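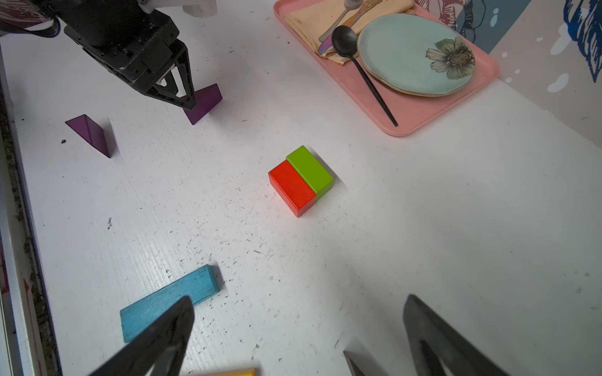 Un jeu de construction ne se range pas, il se démonte, soutient Dario Ferri, et l'on sent qu'il a déjà perdu quelques soirées à défendre cette idée. Il y tient au point de garder chez lui, sur un buffet, un pont en hêtre qui enjambe une coupe de fruits depuis le mois d'octobre. Les fruits changent, le pont reste.

J'étais venue à Sendano pour une heure, j'y ai passé la journée. L'atelier occupe une ancienne scierie au bord de la rivière, et quatre personnes y fabriquent des cubes, des prismes, des arches et des demi-lunes, dans des bois que l'on croyait réservés aux meubles. Le tilleul pour les petits, tellement léger ! Le hêtre pour ce qui doit tomber cent fois. Et puis l'érable, que l'on garde presque nu, avec juste un voile d'huile, parce que le couvrir serait un crime (c'est moi qui le dis, mais on m'a laissée dire).

Il faut voir la couleur entrer dans le bois. On ne peint pas, chez Sendano, on teinte : les pièces passent au bain par paniers entiers, puis sèchent sur des claies et repartent au ponçage, et on recommence. Le violet est le plus capricieux, il vire au brun si la planche a gardé un peu de tanin. Le vert, lui, prend du premier coup. J'ai eu les doigts tachés jusqu'au surlendemain et je n'en étais pas peu fière.

Le catalogue compte 31 formes. La plus demandée reste le cube, évidemment, mais la favorite de l'équipe est un prisme triangulaire tout simple, qui fait un toit, une rampe, une proue, une montagne quand on en aligne plusieurs. Les enfants le posent sur la tranche, sur le flanc, à l'envers, et il trouve toujours un emploi. Un coffret de 80 pièces en contient bien assez pour couvrir un village.

Ce qui m'a le plus emballée, c'est la salle du fond, où dort la collection. Des boîtes Angelovski aux coins de laiton, avec leurs modèles gravés sur papier bleu. Une série Wesow presque complète, dont les arches s'emboîtent avec un petit claquement délicieux. On y conserve aussi un coffre Sidetti de 300 éléments, si lourd qu'il a sa propre table à roulettes, et dont le couvercle porte encore les comptes d'une partie de cartes. On a le droit de toucher. Mieux, on vous y pousse : les pièces qui ne servent plus se voilent, paraît-il, et s'ennuient.

J'ai donc construit, à genoux sur le plancher, une tour franchement bancale avec trois fenêtres et un balcon. Elle a tenu jusqu'au goûter. Une petite visiteuse l'a jugée trop maigre et lui a ajouté un jardin.

L'atelier rouvre ses portes au public le 2026-03-08. Prévoyez des pantalons qui ne craignent pas la sciure.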